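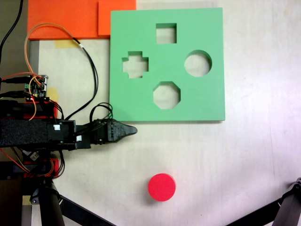
**Category: The arm and the sorting board**

### Which shapes does your board take?

Ours is the green one with four holes – a square, a cross, a circle and an octagon. We always start newcomers on the red disc and the circle, as a round piece doesn't mind which way it's turned, and you'll be glad of that on your first evening! The cross is a proper test of patience and I'd leave it until you've made friends with the wrist joint.

### Do I have to tidy the wiring before I switch on?

Not to showroom standards, no. Leave a generous loop wherever a joint bends (a cable pulled tight will work itself out of its connector sooner or later, usually just as somebody's come over to watch) and keep the long runs clear of the gripper tip.

### The arm keeps stopping short of the piece. What have I done wrong?

Very likely nothing at all, so please don't take it to bits. Run the homing routine 3 times, then try again with the speed set to 800, the gentlest setting in Pukton, our control program. If it's still short, bring it along to the Kerlow workshop on a Monday and we'll have a look together over a cup of tea.

### Can my children have a go?

Yes, and they're very welcome – under 16s need a grown-up beside them. Have a word with Shakuntala Grewal first and she'll find you a quiet bench.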